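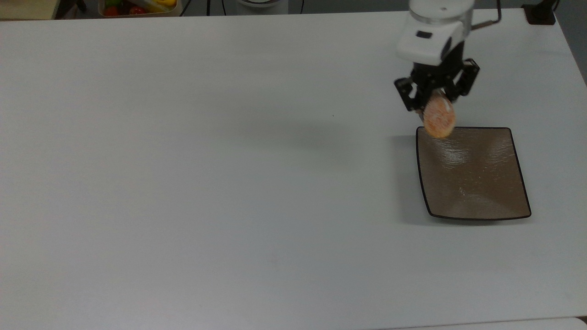 Figure 3. The Istis arm holding an orange food item at the corner of the brown plate, seen from the head camera.

Search this site Go

3.2 Building the plate station

The whole of Istis was put together in the shared workshop at Skerkby, between June and the end of the summer, and we had great fun with it! The station is simple. A white table gives the camera a plain background, and a two-finger gripper does all the handling. One square plate serves as the target (Figure 3), and the other food items wait in a container past the far edge of the table.

Our control program, Lemma, plans each move in three stages: reach, close, and carry. We were delighted by how far such a plain scheme would go. Over 700 trials the arm set the item down inside the rim almost 500 times, and many of the misses came from one bad week with a slack joint, which we cured with a new bolt and a good deal of tea.

Shiny plates remain the hard case. Glints on the glaze can fool the edge finder, and Lemma then aims for a corner instead of the middle. We tried seven lamp positions before settling on the one used in the Pulden runs, described in Section 4.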